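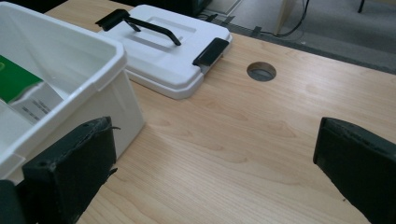 4 min read

List home | Thread index | Previous | Next | Search

Subject: Re: Fogh hand-held gripper, is the kit worth it?
From: Iona Tosh
Date: 2023-05-28

Esko Hämäläinen wrote:
> We are looking at the Fogh hand-held gripper for recording desk tasks,
> mainly opening and closing boxes and putting small things away. The
> Nuvano reseller quotes us for the full kit (tool, camera mount, two
> sets of pads, the Wavell software license for a year). Before I sign
> for it I would like to hear from someone who has used it for more than
> an afternoon. My questions are about pad wear, how it does on thin
> plastic edges, and whether the software is any good. We also have an
> offer on the Bovo, which costs less but comes without the mount.
>
> Esko

Hi Esko,

We have had the Fogh kit since November and have recorded 172 sessions with it, nearly all at a desk. I'll take your points in order and then add a couple you didn't ask about.

Pads. They scuff along the top edge first. Ours picked up small dents and a few pinholes there while the flat inner faces were still fine. That has had no effect on grip that I can measure, because most of the holding is done lower down. We changed the first set after 9 weeks and could have waited longer. The second set in the box is the same part, so you are covered for a good while. Changing them means taking out 3 screws per finger, and the screws are short and easy to lose in carpet. Do it over a tray.

Thin plastic edges. The task we use most is a white storage bin with a clip-on lid that has a black carry handle. The gripper handles the lid well if you go for the handle. Going for the latch clip is harder. The fingers are thick, and you have to come in at a shallow angle to get the tip of one finger under the tab. New people take a while to get this right. Once the lid is off and lying flat on the desk, picking it up again by the handle is easy, and picking it up by the rim is not. The bin has a thick rounded rim and the pads will hold that, but the wall slopes, so the grip wants to slide up if you squeeze hard. Squeeze less than you think you need to.

Small things inside the bin. Cartons are fine as long as there is room for one finger on each side. A flat item pushed up against the wall is the worst case for this tool. You need to tip it away from the wall with one finger first and then close on it. I would not buy the Fogh if most of your work is cards and thin packets.

Camera mount. It is solid and I have not had to realign it. The view is close and looks down past the fingers, so you get the desktop and whatever is just past the far edge of it, floor included. Keep that in mind when you set up your room. Both fingers stay in the picture when open, which our labeling people like. They come out very dark under overhead light. If you need detail on the pads themselves, you will want an extra lamp, and the kit does not include one.

Software. Wavell is the weak part. Recording works and I have not lost a session. The review screen is slow with anything over 13 clips loaded, and the export dialog forgets your folder each time you open it. We export straight after each session and do our sorting elsewhere. The license is per seat, so ask Nuvano how many you get, as our quote was not clear on this and we had to go back to them.

Weight. Your message didn't mention it, but it matters. My wrist is tired after an hour. We swap operators before that point, and the recordings are steadier for it.

On the Bovo, I have only tried it at a demo. The fingers are slimmer and it would do better under a latch. The trigger felt loose to me, and you would need to make or buy a mount for it. If you have someone with a printer and time, the price difference may be worth it. We had neither, so we went with Fogh and I would do the same again for boxes and bins.

One last thing on ordering. Ask for the spare screw pack when you place the order. It was not listed on the quote form and we were charged separate shipping when we asked for it later.

If you send me the size of the boxes you plan to use, I can tell you whether the fingers open wide enough.

Iona

List home | Thread index | Previous | Next | Search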